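3. Materials and setting

3.1 Choice of containers

The study was concerned with how people put small household items away when the container gives them little help. Drawers with dividers and boxes with labels tell the user where a thing belongs. An open basket does not. We wanted to know whether people still build up a regular order inside such a basket, and whether that order survives when another person in the household uses it.

Three kinds of container were considered at the planning stage: a plastic tray, a fabric box and a woven wicker basket. The fabric box was dropped early on. Its sides folded inwards when it was lifted, and in the pilot this led people to treat it as a bag, tipping the contents out to find what they wanted. The plastic tray was kept for the comparison condition only. It was the shallowest of the three, and everything placed in it could be seen from a normal standing position.

The wicker basket became the main container. In the September interviews, households named baskets more often than any other open container when asked where they kept keys, chargers, pens, batteries and similar items. Wicker also has a practical effect on placing. The weave is uneven, so thin objects such as pens tend to settle against the ridges and do not slide to the middle. Imani Haddad, who ran the pilot, noted that several people used the side of the basket as a kind of rack for this reason, although none of them described it in that way when asked.

3.2 Table and surroundings

All sessions took place at a plain white table. Patterned and dark surfaces were tried and rejected. Small dark items were easily overlooked on them, and the time spent searching could not be separated from the time spent deciding where to put a thing. A matt finish was preferred to a glossy one, as reflections made it harder for participants to see clear and silver objects.

The basket stood towards one side, leaving most of the surface open for laying out items (Figure 2). Participants were free to move it. We recorded its position at the start and at the end of each session but did not ask people to put it back.
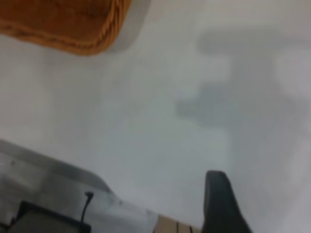 Figure 2. Part of the wicker basket on the white table. The thicker twisted border along the lower edge and the darker streaks in the weave can be seen.

3.3 Items

Each session used 24 items, chosen from the lists given by the households. They were all things that can be picked up with one hand, and none was fragile or sharp. Sixteen were taken from the group we call daily items, meaning those that at least one member of the household said they handled every day. The others were kept for occasional use: a tape measure, a spare bulb, a sewing kit and so on. A full list is given in the appendix.

Items were handed over in a cloth bag, and participants emptied it onto the table themselves. This was a change from the pilot, in which Evander Sutherland laid the items out in rows beforehand. The rows turned out to be a problem. People worked along them from left to right and the contents of the basket simply repeated the order of the table.

3.4 Procedure

Twenty-three households took part, with two adults from each. The first adult was asked to put the items away "as you would at home". No time limit was given and no further instruction was offered, even when participants asked for it – a common question was whether everything had to fit. The second adult then came in alone and was asked to fetch six items in turn, returning each before looking for the next.

After the fetching task the basket was emptied and the first adult repeated the task from memory. We compared the two layouts by dividing the floor of the basket into four parts and noting the part in which each item lay. Items resting on top of others were given the position of the item beneath. This is a coarse measure, and it ignores the direction in which long objects point. Finer divisions were tested on the pilot material, but the two coders disagreed too often on items lying near a boundary.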